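Household Skills, Unit 6: Sorting and Clearing Food Packaging
Notes for the second session

Last time we dealt with kitchen counters and the trash under the sink. Today is about the packaging that ends up in other rooms: bedrooms, reading corners, window seats, the arm of the couch. It gets missed on the daily round and is then mixed up with things that belong in the room.

Start with the surface. Hard surfaces forgive most mistakes. Fabric doesn't, so clear it before you wipe anything, and lift each piece straight up. Dragging a tray across a pad or bedspread spreads whatever is left in it. Keep one hand free to hold the fabric down if it shifts.

Order of work

1. Food scraps first — peel, crusts, cores. They go in the compost pail.
2. Used tissues and napkins. Pick these up with a glove or a folded bag and put them in the trash.
3. Soft wrappers. Flatten them before they go in the bag.
4. Rigid plastic: tubs, trays, bowls, lids. Tip out crumbs over the pail, then stack by shape.
5. Paper and thin card. Dry and clean only.

The order matters less in a big room than on a small surface, where pieces lie on top of each other. There you may have to take a wrapper before you can reach the dish under it.

Rigid plastic takes the longest. In the Vundavon building the recycling room accepts clear tubs and trays if they are rinsed, but not crimped film wrappers. The Brivar site takes neither, so check the sheet on the door. Lids go in separately at both.
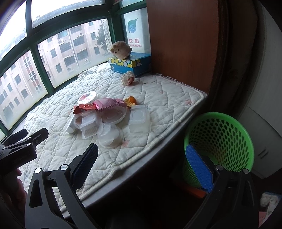
Clear plastic is the hardest thing to find on a pale background. On a white quilted pad like the one on this window ledge, the red and pink wrappers catch the eye at once, while the thin clear piece over toward the window could easily be left behind. Bend down and look along the fabric for a shine at the edges. Check the far corners too, where a balled-up tissue can sit well away from the main pile.

When the surface is bare, look it over for marks before shaking it out. Blot, don't rub. Wash according to the label.

For next session: read pages 2 to 9 of the Ginda booklet and write half a page on one surface at home that collects packaging.

Comments

Do we need to rinse the tubs before class or is there a sink in the practice room?

There's a sink, but bring your own towel.

My copy of the booklet stops at page 8. Is there another printing?

Same here, I have the February one. The office has newer copies.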